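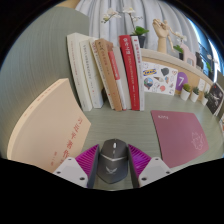

Trinidad Farías
Recapper and watch-party host

Pre-Party Safety Checklist: Season Finale of Tadport

Forty-four of you said yes to the finale of Tadport, so I walked the hall with my clipboard this afternoon (still not over what they did to Dr. Panagiotou last week, please don't talk to me about it). My comments are next to each item, and anything marked FIX has to be done before doors at 4 p.m.

1. Exits clear: OK. Both doors open all the way. Please don't park the snack table by the side door again, I beg you!

2. Projector stand: FIX. It wobbles when you lean on it, and Sukham fans jump up and down during cold opens, we know this from the pilot. Iraklis is bringing a strap.

3. Cords taped down: FIX. The speaker cord on the left is fine. The one on the right runs straight across the aisle and I caught my own foot on it, twice.

4. Power strips: OK, after I unplugged one from the other. One strip per wall outlet, and the popcorn machine gets an outlet all to itself.

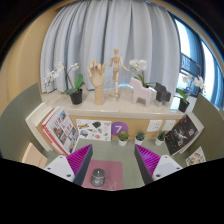 5. Fire extinguisher: OK. Tag is good through July, needle's in the green. It hangs behind the coat rack, so I moved the coats down a bit.

6. Seating: OK. We have five rows with a proper aisle down the middle. If you want to sit on the floor for the Staser reunion scene (I will be on the floor, weeping) sit up front and keep the aisle open.

7. Aisle lighting: FIX. Two of the stick-on lights are dead. I have batteries at home, just need to remember them.

8. Candles: NO. I know the vigil episode was gorgeous, but we're using the battery kind.

9. Sound level: OK. I stood in the back row for the opening credits and didn't have to cover my ears. There's one big explosion in the trailer, so whoever has the remote, stay awake.

10. First aid kit: OK, but low on bandages. Iraklis Sfakianakis has the key to the cabinet if you need it during the show.

Recheck on 2, 3 and 7 is at 3:30, and I'll initial them then. Spoilers stay outside with the wet umbrellas.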